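# Reading the household tales again, slowly

I've been back at the folklore this month, and I'm afraid it has rather taken over the evenings. If you only come here for the bread recipes you may want to skip this one, though I'd love it if you stayed.
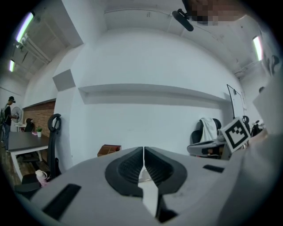

## Brownies, hobs and the trouble with clothes

So, house spirits. I grew up on the brownie stories the way a lot of people did, in a fat book with half the spine gone, and the version in my head was always the same. The little fellow comes at night, does the threshing or the churning, gets a bowl of cream for it, and then some kind soul leaves him a suit of clothes and off he goes for ever. I took it for granted that he left because he was pleased. He'd been paid, he had his new coat, he was too fine for farm work.

Then I started reading the older collected versions side by side, and it's a good deal muddier than that. In some of them he's delighted and sings a rhyme about it. In others he's deeply insulted, because a gift of clothes is wages and he was never anybody's servant. There's the Lincolnshire sort of tale where he used to get a good linen shirt every year, and one year the farmer gives him rough hemp instead, and he goes off in a fury about the quality! I have a lot of sympathy with that one. And in a few he simply goes, with no reason given at all, and the teller doesn't seem to think a reason is needed.

I find those last ones the most convincing, somehow. They sound like something a person said by the fire and then got up to see to the dog.

## The Lallbridge hob

Which brings me to the one I wanted to write about. My gran came from Lallbridge, and she had a hob story that I've never found in any printed collection (and I have looked, believe me). Hers lived behind the copper in the washhouse. He wasn't given cream, he was given the first oatcake off the griddle, and it had to be put down with your back turned. If you looked round, he'd put the fire out.

No clothes in it anywhere. He didn't leave because of a gift. He left when the family started counting the oatcakes, and that was how she always said it, 'they took to counting', with a look at whichever grandchild had been at the biscuit tin.

I'd half decided she made it up to keep us out of the kitchen. But last winter I wrote to Rangi McAlister, who used to run the little newsletter on northern household lore and who must have read every parish scrapbook going, and he wrote back four pages. He knew of a very similar one from Vallik, only there it was a bannock and the spirit lived under the stairs. The counting was the same, though. He thinks there may be an old idea underneath, that you don't number a thing you hope will keep coming — and he pointed out that you get the same feeling about counting sheep, or fish in the boat, or stars. He was careful to say he couldn't prove any connection, and neither can I.

## A word about the book

Several of you asked which collection I'm using. It's the Thibodeaux one, the green paperback, 151 tales with short notes at the back. I paid 20 pounds for mine and the postage was nearly as bad as the book. The notes are uneven. Some tales get a full page on who told it and where, and some get 'heard locally', which made me want to throw it across the room. Heard by whom? Locally to what?

Still, it's the best I've got for seeing several versions together. There are 13 brownie and hob tales in it by my reckoning, if you let in the two where he's called something else, and only five of those have the clothes at all. I was so surprised I went through them again with a pencil. I'd have told you it was in every single one.

I think what happens is that one version gets into the children's books, because it's neat and a bit sad and there's a nice rhyme to finish on, and after that it's the only one anybody hears. The collected tales are around 200 years old at the most, and most of them are a good bit younger, so goodness knows what was being told before anyone sat down with a notebook.

## What's next

I want to get on to the drowned bells in August, if I can get hold of the Gandangate pamphlet. The library has it listed but can't seem to find it on the shelf. And if any of you had a hob, or a brownie, or something behind the copper, do please write and tell me what he was given and why he went. I don't mind if you only remember half of it.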